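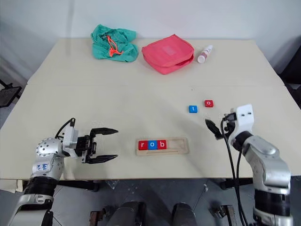
Gizella Szénási wendet gegen die übliche Einteilung ein, sie ordne Verschlüsse nach dem Bauteil, das man einkauft, und sage damit nichts über die Kraft, die der Verschluss im Gebrauch aufnehmen müsse. Der Einwand ist berechtigt. In diesem Skript wird deshalb nach der Art des Kraftflusses gegliedert; die handelsüblichen Bezeichnungen stehen jeweils daneben.

Materialkunde Kleintextilien
Skript zu Einheit 5: Verschlüsse an flexiblen Behältnissen
Stand: 20.11.2024

1. Abgrenzung

Behandelt werden wiederverwendbare Verschlüsse an Beuteln, Etuis und Taschen aus flächigem Material. Nicht behandelt werden Einwegverschlüsse, Schweißnähte und Verschlüsse mit Dichtfunktion gegen Überdruck. Die Bekleidung bleibt ebenfalls außen vor. Die Belastungsfälle überschneiden sich dort nur teilweise mit den hier besprochenen, und die Pflegeanforderungen sind andere.

Unterschieden werden:
a) reibschlüssige Verschlüsse (Tunnelzug, Kordel mit oder ohne Stopper)
b) formschlüssige Verschlüsse (Reißverschluss, Druckknopf, Steckschnalle)
c) flächig verhakende Verschlüsse (Klettband)
d) magnetische Verschlüsse

Gruppe c wird in der Literatur häufig unter b geführt. Für die Auslegung ist die Trennung zweckmäßig, da die Haltekraft bei Klettband von der Schälrichtung abhängt.

2. Tunnelzug

Der Tunnelzug besteht aus einem umgeschlagenen Saum und einer darin frei laufenden Kordel. Beim Zuziehen wird der Öffnungsumfang in Falten gelegt. Die Verschlusswirkung entsteht aus zwei Anteilen: der Reibung der Kordel im Tunnel und dem Widerstand des gerafften Gewebes gegen das Wiederöffnen. Der zweite Anteil wird regelmäßig unterschätzt. Ein steifes, beschichtetes Gewebe drückt die Öffnung wieder auf, ein weiches lässt sich leicht raffen, legt sich aber auch unregelmäßig.

Für die Kordel im gerafften Tunnel lässt sich näherungsweise die Seilreibungsgleichung ansetzen:

F2 = F1 · e^(μ·α)

mit F1 als kleinerer und F2 als größerer Kordelkraft, μ als Reibungszahl zwischen Kordel und Tunnelinnenseite und α als Umschlingungswinkel im Bogenmaß. Die Gleichung gilt für den Grenzfall des beginnenden Gleitens. Falten im Tunnel erhöhen die Summe der Umlenkwinkel gegenüber dem geometrischen Idealfall — die Rechnung liefert dann für die Zugkraft einen zu kleinen Wert.

Bemessungsbeispiel, Beutel Flulus:
Öffnungsumfang, flach gemessen: 46 cm
Kordellänge: 77 cm
Kordeldurchmesser: 5 mm
Zulässige Handkraft beim Zuziehen: 30 N

Bei offenem Beutel verbleiben damit 31 cm Kordel außerhalb des Tunnels, verteilt auf beide Enden. Der Verbrauch durch Endknoten ist davon abzuziehen. Beim Zuziehen wächst die freie Länge um den Betrag, um den sich der Tunnel verkürzt. Wer die Kordel nur am geschlossenen Beutel abmisst, erhält ein Bauteil, das sich nicht mehr vollständig öffnen lässt.

Einseitiger Austritt beider Enden ergibt eine asymmetrische Raffung. Bei gegenläufig geführten Kordeln mit je einem Austritt links und rechts verteilt sich die Raffung gleichmäßiger, der Materialeinsatz verdoppelt sich annähernd. Die Austrittsöffnungen sind mit Riegelnaht oder Öse zu sichern.

3. Reißverschluss

Maßgeblich sind Querzugfestigkeit der geschlossenen Kette, Längskraft am Schieber und Verhalten in engen Radien. Die Kunststoffspirale ist biegsam und folgt auch kleinen Eckradien. Spritzgegossene Einzelzähne sind unempfindlicher gegen groben Schmutz, verlangen aber größere Radien. Metallzähne ertragen hohe Querzüge; ihre Korrosionsneigung hängt von Legierung und Oberfläche ab.
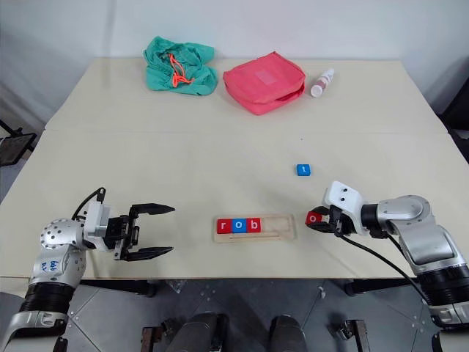

Man könne den umlaufenden Reißverschluss doch einfach bis in die letzte Ecke ziehen, wurde in der Übung im September vorgeschlagen, dann lasse sich das Etui ganz aufklappen. Technisch ist das möglich. Das Scharnier besteht dann allein aus dem verbliebenen Gewebesteg, und die Endriegel nehmen bei jedem Öffnen eine Schälbeanspruchung auf. An den Mustern der Reihe Ciresel lagen die ersten Ausrisse durchweg an dieser Stelle, während die Kette selbst unbeschädigt blieb. Empfohlen wird, die Enden mit einem quer eingenähten Bandstück zu unterlegen.

Zu beachten ist weiter die Nahtzugabe am Trägerband. Wird zu knapp an der Kette genäht, läuft der Schieber auf die Naht auf. Wird zu weit außen genäht, wölbt sich das Band unter Querzug, und die Kette trägt ungleichmäßig.

4. Klettband und Magnet

Klettband ist gegen Scherung deutlich belastbarer als gegen Schälen. Die Lasche ist so anzuordnen, dass der Füllgutdruck Scherung erzeugt. Fasern und Flusen setzen die Hakenseite zu; die Hakenseite gehört deshalb auf das Teil, das sich leichter ausbürsten lässt.

Magnetverschlüsse verlieren ihre Haltekraft stark mit zunehmendem Luftspalt. Jede Stofflage zwischen den Hälften zählt als Spalt. Die Variante Avosness wurde mit zwei Lagen Futterstoff vermessen, die Werte sind nicht auf offen liegende Magnete übertragbar.

5. Aufgaben zur Nachbereitung

Skizzieren Sie den Kraftfluss am Tunnelzug mit gegenläufigen Kordeln und tragen Sie F1 und F2 ein.

Bestimmen Sie für den Beutel Flulus die freie Kordellänge, wenn der Tunnel auf die Hälfte seines Umfangs gerafft ist. Knoten bleiben unberücksichtigt.

Begründen Sie, an welcher Stelle der Endriegel beim Muster Hattori versetzt werden müsste. Die Schnittzeichnung liegt dem Übungsblatt bei.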